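Unit 7: Continuity and the Long Film Series

Reading for this unit: chapters 3 and 4 of the course reader.

7.1 Terms

A sequel continues the story of an earlier film. A series is a set of films that share a lead character or setting, where each story can be followed without the others. A shared setting, as used in this course, is a group of films with separate leads whose events take place in the same world and are binding on one another. The Renis films are a series. The Drendemach films began as a series and became a shared setting with the fourth release.

7.2 Types of continuity

Plot continuity covers events. If a bridge is destroyed in one film, later films set after that date must either show it destroyed or show it rebuilt.

Character continuity covers what a person knows, wants and is able to do. Errors of this type are noticed more often than errors of plot, as viewers follow people more closely than dates.

Design continuity covers sets, costumes and props. It is normally handled by the art department, with a written record for each item that may be needed again. The Gusamow trilogy kept a record of 816 items, of which 18 were used in all three films. Each entry gave the item's number, its condition at the end of the shoot and the last shot in which it was visible.
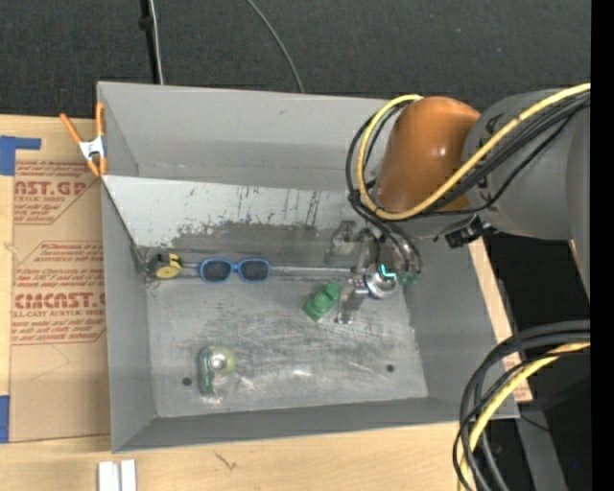
Fig. 7.1. Grey bin with flared walls, on a wooden tabletop.

Condition is the part of the record most often left incomplete. A costume torn in the last act of one film should be torn, mended or replaced at the start of the next, and the script may not say which. The usual practice is to refer the question to the script supervisor before the item is altered.

7.3 Retroactive change

A later film may alter the meaning of an earlier one. In Retamal the death of the elder brother is reported in dialogue only. The second film treats the report as false. No shot in the first film contradicts this, so the change is classed as an addition. Had the death been shown, it would be classed as a replacement. Students should keep the two classes separate in written work.

7.4 Exercise

Choose two films from one series. List the facts set by the first that limit the second, grouped under the three types in 7.2. Mark any retroactive change as an addition or a replacement. Maximum 14 entries. Bring a printed copy to the seminar.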